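The Long Way to Clear a Table

By a staff writer

At 8 in the morning the operators at Ellier are already at their stations, and most of them have been putting away cups for an hour. They don't touch the cups. They hold a pair of handles, and a pair of small robot arms bolted to the edge of a table does what the handles do.

Ellier is a contract data shop in Clumden, on the second floor of a building that used to sell carpet. Companies that want robots to do household chores pay it for examples. Each example is a recording of one person, through one pair of arms, doing one small job from start to finish. The recording keeps the video from every camera along with the position of each joint. A learning system is then trained on the lot, and the hope is that it will pick up the job well enough to do it with no one on the handles.

The order on the floor in January came from Flalitz, a kitchen automation company, and it was for 1000 recordings of children's tableware going into a clear plastic bin. The job sheet fits on half a page. Cups, a bowl, a fork and a spoon are set out on the table. All of it goes in the bin. The operator may use either arm. If a piece falls on the floor the recording is thrown out, but if it falls on the table the operator picks it up again and keeps going, and the buyer wants those kept.

That last rule surprised some of the new hires. Flalitz asked for it after an earlier set of recordings, all of them clean, produced a robot that did fine until it dropped something. It had never seen a dropped spoon and had no idea what to do about one. So the fumbles stay in, marked with a note.

A good operator finishes a recording in under a minute. Resetting the table takes longer. Cups have to start in different places each time, sometimes side by side, sometimes at opposite ends, and the bin gets moved too. People are bad at this. Left alone, they put the bin back in the same spot again and again, and the system learns the spot instead of the bin. Ellier now prints a layout for every reset, drawn up by a short program, and the operator matches the table to the sheet before pressing record.

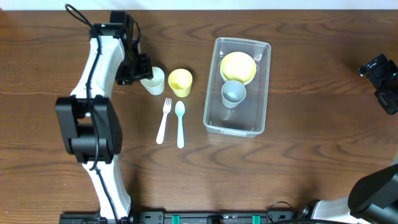
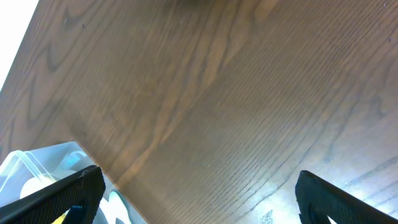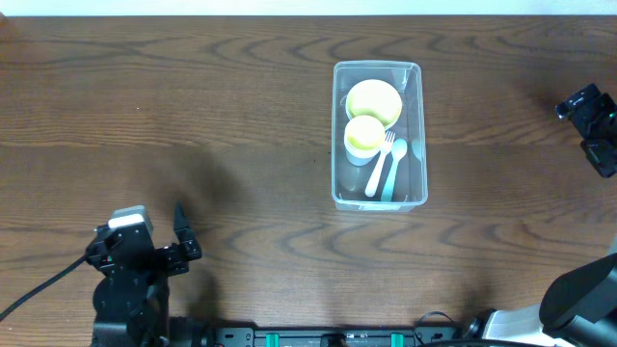

The tableware job at Ellier in Clumden. The middle picture is the view from a camera at the gripper; the other two look at the table from above.

The gripper cameras cause the most arguments. They see the last few inches better than anything else can, and they also see a lot of bare wood and glare while the arm is on its way somewhere. One camp at Ellier would cut those stretches to save storage. The other says the finished robot is going to get the same glare in somebody's kitchen and had better be used to it. For now everything is kept.

Clear plastic is a problem of its own. The Sönmez bench, a test setup many of the shops in town copy, started out with solid-colored trays, and a system trained on those had trouble finding the rim of a see-through one. Flalitz wanted clear bins from the first day.

The pay is by the hour, with no bonus for speed. Ellier tried a bonus and dropped it after 3 weeks, when reviewers found operators flinging forks. A shift has a hard limit of 200 recordings, and few people get near it. Wrists get sore before then.

Of the 19 people trained for the tableware job, most had never worked with a robot. The company says a background in games helps for the first day or two and then makes little difference. What it looks for is someone who can do the same dull thing carefully in the afternoon - and who will flag their own bad takes.

Next on the schedule is the same job in reverse, taking the pieces out and setting a place with them.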